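3.2 Storage habits and reported loss

Participants in Telstead kept a paper diary for 12 weeks. Each evening they noted which pieces of everyday jewelry they had worn, where they took them off, and whether anything could not be found the next morning. The diary had a separate line for pieces that turned up again later, so that a bracelet missing on Wednesday and found at the weekend was not entered as a loss.

We sorted the resting places into fixed and open ones. A fixed place is a box, drawer, dish or hook that the household had named in the first interview. Everything else was treated as open, including beds, sofas, window sills and coat pockets. The coding follows the scheme used in the Fedoruk survey, with one change – we did not count a bathroom shelf as fixed unless the household had named it. 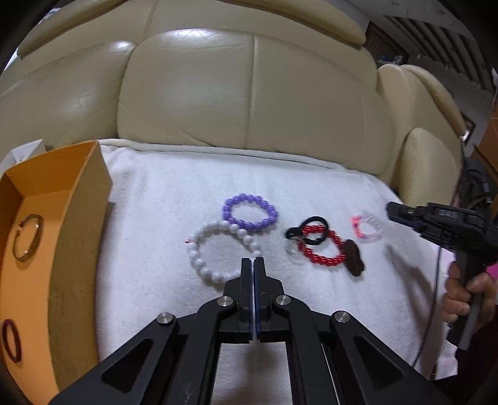 Figure 2. Bracelets and small accessories on a blanket spread over a sofa seat, with an open box at the left.

Across the full period the diaries gave us 3000 usable entries. Of these, 400 recorded a piece that could not be found the next morning. Most of the missing pieces had last been put down in an open place, and bracelets were reported more often than rings or earrings. This surprised us, as the pilot in Edelar had pointed to earrings. The pilot sample was younger, though, and many of its members wore no bracelets at all.

Soft furniture needs a separate remark. Several households wrote that they laid out a whole collection on a bed or sofa in order to choose, then put back only part of it. The diary form had no line for this. We entered such cases under the piece named first, and the figures for sofas should therefore be read as a lower bound.

Two coders worked through the entries independently. Where they disagreed, it was nearly always over bags, which some participants treated as storage and others as a place to drop things on the way home. We settled these cases by going back to the interview notes. The storage categories are compared with household size in Section 3.3, using the Tella index of crowding.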